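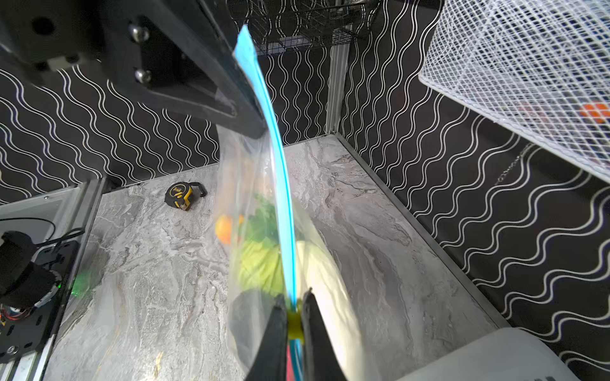 Vol. 14, No. 9

ZIPPER BAGS BACK ON THE PRODUCE TABLE AT TAPIA

Tapia pantry switched its Friday produce shares to clear zipper bags this month. Out go the knotted sacks. Greens, something orange, whatever else came in that morning, all in one bag with a blue zip across the top, so people can see what they're getting before they take it home.

Cost was the sticking point. A case of 1150 bags from Vetimton runs $105, more than the pantry was paying for sacks, but staff say fewer shares were coming back torn. Bogdan Urbańczyk, who runs the packing shift, had been asking for the change since January.

"You'd tie a sack and the carrots went straight thru the side," he said. "Then somebody's picking them up in the parking lot."

Packing starts at 9 a.m. Leafy stuff goes in last, on top, and the air gets pressed out before the zip is run shut. Not too hard, Urbańczyk said, or the leaves bruise. Bags are to be stood up for closing, never laid flat. Anything too bulky for a bag goes out in a plastic basket, one per household, basket to be returned the following week. 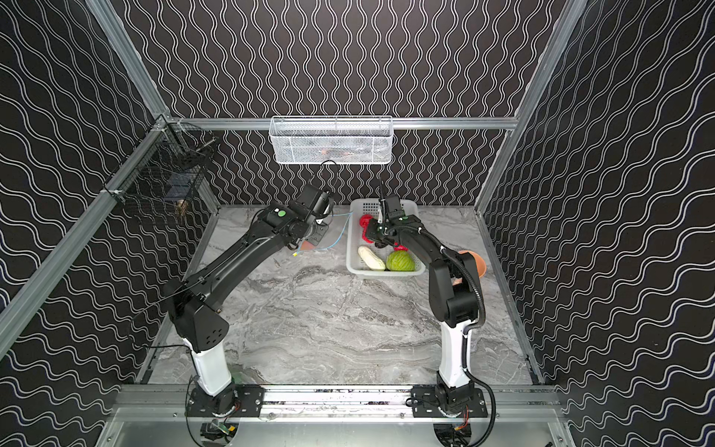 The baskets are a sore point as well. Up to 14 went missing over the winter and the pantry would like them back, no questions asked. Drop them at the side door or at Trovora Hardware on Mill Street, which has agreed to hold them behind the counter. Rinse first please.

Bags can come back too, if they're clean and the zip still closes. They wont be used for food a second time but the seed swap will take them for bulbs and garlic.

Also on the list: the onion question. Several families asked for onions kept seperate from greens. Urbańczyk said he's trying it with a smaller bag from Jirau and will see how the price comes out. Nothing decided.

Pickup hours are the same as before, doors at noon. Bring your card. Shares not claimed by closing go to the evening table, first come.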